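Carbonation drop after moving bottles to a cold room

igethin
17 Nov 2019
Batch of ginger beer, 24 bottles, primed with table sugar and conditioned at room temperature for two weeks. I then moved them to a room at 5 C. The first bottles opened after the move were nearly flat. Sugar was 160 g for the whole batch, dissolved and boiled. Yeast was Clillier dry. 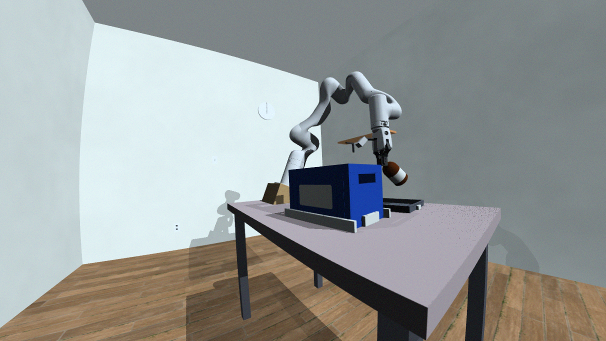
Caps were crimped with an Ellis bench capper, same setting as the July batch, which held pressure fine. I suspect the liners.

lonovau_cellar
Liners are unlikely if every bottle is low. Bad seals give scattered results. Two weeks is short for that yeast – it stalls early and you chilled it before it finished.

igethin
Gravity was stable for three days before I bottled, so the yeast was healthy.

lonovau_cellar
That tells you primary was done. It says nothing about the priming sugar.
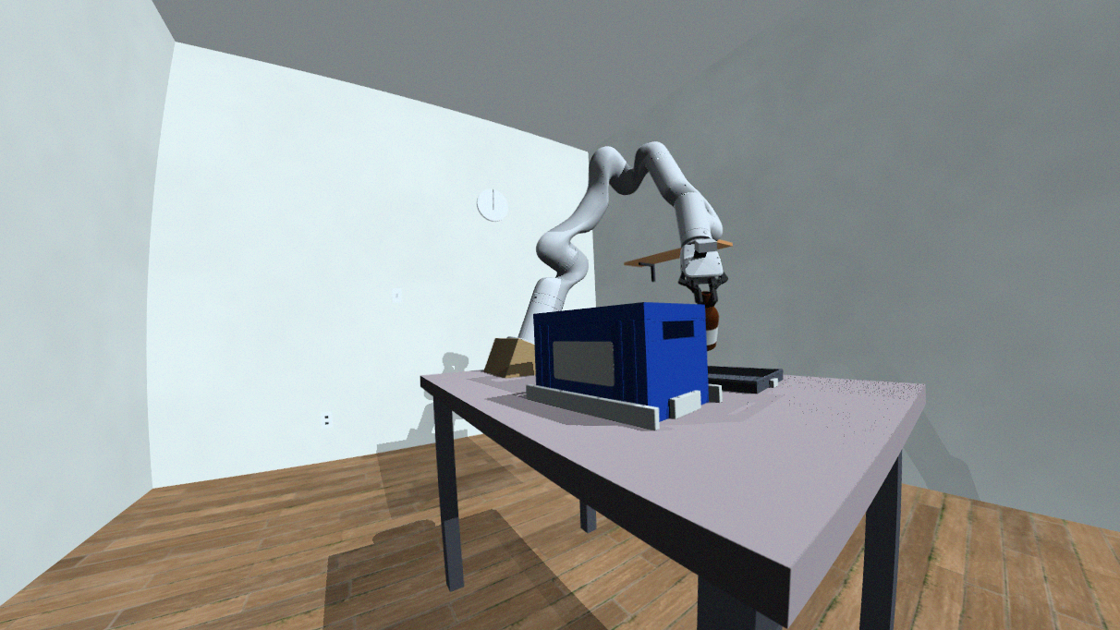 Small brown bottle by the blue box, under the wooden shelf.

maltbin
Disagree on the yeast. I have used it for years and it carbonates in ten days. Check the fill height first. Then put two bottles back in the warm and leave two cold as a control.

igethin
Will do. – Idris Gethin

lonovau_cellar
Use an Imaseo gauge cap on one of the warm bottles if you have one. Otherwise you are comparing foam by eye.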